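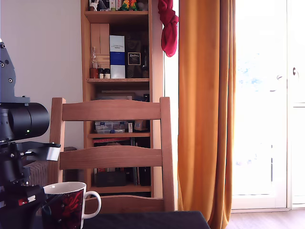

A patterned mug and the back of a chair.

Prusico brings back its roll-up crib blanket, with fewer snaps

Parents who spent last winter hunting for a Limness blanket can stop refreshing the page. Prusico announced on March 20, 2024 that the roll-up toddler blanket is returning in June, in 20 patterns and with a much shorter instruction sheet.

The first Limness went on sale with little fuss and sold out with plenty. It was meant for daycare cubbies: a quilted blanket that rolls into its own pillow pocket and closes with snaps. Children loved the snaps. They loved them at quiet time, in the car and during other people's phone calls, and the company's inbox filled up accordingly.

"We had 108 letters about the snaps," said Tormod Bakke, who runs product design at Prusico. "A few of them were even about the blanket."

The new version has two snaps where the old one had six. Bakke says they close with a softer click, though he admits that his test group, a room of three-year-olds in Jurnudside, did not rate the click as an improvement. Several asked for the loud one back.

Other changes are smaller. The pillow pocket is now wide enough for a stuffed animal of reasonable ambitions. The name label has moved to the inside seam, where it is harder to chew. The carrying strap can come off, and according to Bakke it probably will, somewhere between the front door and the parking lot. Spare straps will be sold separately.

The fabric is still cotton and can still go in the washing machine. Prusico recommends a cool wash and line drying – advice the company seems to know will be followed by almost nobody with a child in daycare. The tumble dryer is allowed on low.

Fans of the gray fox pattern, known in the catalog as Nina, will be glad to see it back. The pattern was dropped from the first run halfway through the season, and used ones have since been changing hands among parents for more than they cost new, juice stains included. Nina will now come in blue as well, a decision that has already divided the comment section under the company's announcement.

Orders open in June through the Prusico website and at the shop in Jurnudside. Customers who bought the original can send in a broken strap for a free replacement. Snaps are not covered.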